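Harness station automation at Wovthorpe

Harness station automation is the name we ended up using for having robots handle the wire harnesses and control boards that people used to handle all day. I'm Tamer Najjar, and I ran the harness bench at Wovthorpe before any of this started, so treat this entry as one person's view — others on the wiki are welcome to fix it. (The Grunville people have their own page, and they do a few things differently.)

Background

A harness is a floppy thing. That's the whole problem in a nutshell! A screw stays where you put it, but a bundle of wires wants to spring off in whatever direction it likes, and the plug on the end goes with it. For years we figured hands were the only answer. A full shift at the bench meant 329 plugs per person, and by the end of a busy March you felt every one of them in your thumbs.

Kobori, our name for the two-arm cell, splits the job the way two coworkers would. One arm deals with the harness and the other steadies the board.
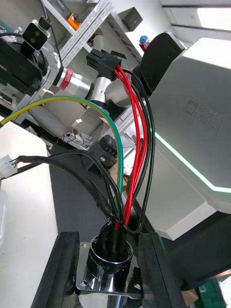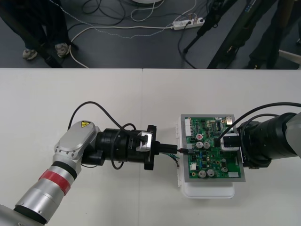
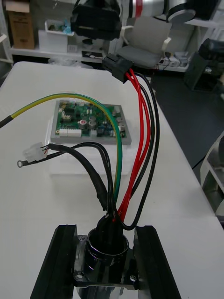
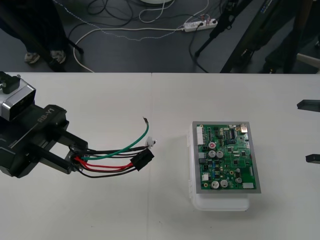
Wires, plugs and the green control board at the two-arm station.

What changed for the people

The biggest change is where you stand. I used to sit with my nose over the board, and now I spend most of the day walking between cells, looking at plugs and listening for the click (you still learn to listen for it, robot or no robot). Setup takes more thought than it used to. If the harness is laid down with a twist in it, the arm will happily pick it up with a twist in it, so whoever loads the table needs a good eye.

Pay was the first thing everybody asked about, naturally. Bench rates were kept, and the people who learned to teach positions to the arms moved up one grade. Training runs 33 hours, spread over three weeks, and it's mostly practice. I liked it a lot more than I expected! My friends on the late shift were less thrilled — they lost the chatter of the old bench, where six of us sat elbow to elbow, and I miss that too.

Sore hands are down. We logged 69 complaints in the last year of the all-manual bench, mostly thumbs and wrists, and the log has been a lot thinner ever since.

What still gets done by hand

Rework, above all. A bent pin needs a person with tweezers and some patience. Odd jobs with short runs stay manual too, and so does anything with a harness so stiff that you have to warm it up in your palms first.

Terms

Fistent: our in-house checklist for handing a cell from one shift to the next. Some people use it as a verb.

Long run: any order above 2,304 boards. Long runs go to the cells first, and the manual bench picks up the leftovers.

Last updated May 24, 2022. The section on night staffing still needs writing.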